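Orkeo Tracker: Questions We Get a Lot

Updated October 2018

We put this page together from the mail that lands in our inbox, and we're always glad to add to it. If your question isn't covered, write to us anyway!

What does Orkeo Tracker do?

It takes video from a hand-held gripper and works out where the gripper was, which way it was pointing and how far the jaws were open, and it writes all that to a file your planner or training code can read. The reader for Zukex logs comes with it, and so does the one for Baudry (which took us much longer than we'd like to admit).

Do I need a fast computer?

Not really. A plain desktop with 16 GB of memory will get through a short session while you make coffee. Long sessions are happier overnight, and you can queue up to 10 of them in one go.

My track jumps sideways for a moment and then comes back. What's wrong?

Nine times out of ten it's the marker size in your settings file. Please measure the black square itself and leave out the white border – we've all made this mistake, some of us more than once. If the size is right, try raising "smooth_window" from 2 to 7 and running the same session again.

Can I track two grippers at once?

Yes, and we'd love for more people to try it. Give each gripper its own marker numbers, list them under "devices", and start both recordings before anyone picks anything up. When one gripper comes into the other's view, the tracker reads its marker and uses that to tie the two paths together. 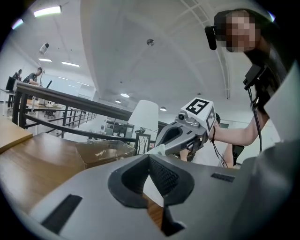

You don't need to keep them in sight of each other the whole time, of course, as that would make any ordinary task miserable. A good clear look near the start and another near the end is usually plenty, and the solver fills in the middle from each gripper's own motion. If the two paths still drift apart, open the Juvska viewer and switch on "show links" – long gaps come up in orange.

Why did my old settings file stop working?

We renamed a few fields in February. Run "orkeo migrate" on the file and it will save a new copy beside the old one, with your comments left in.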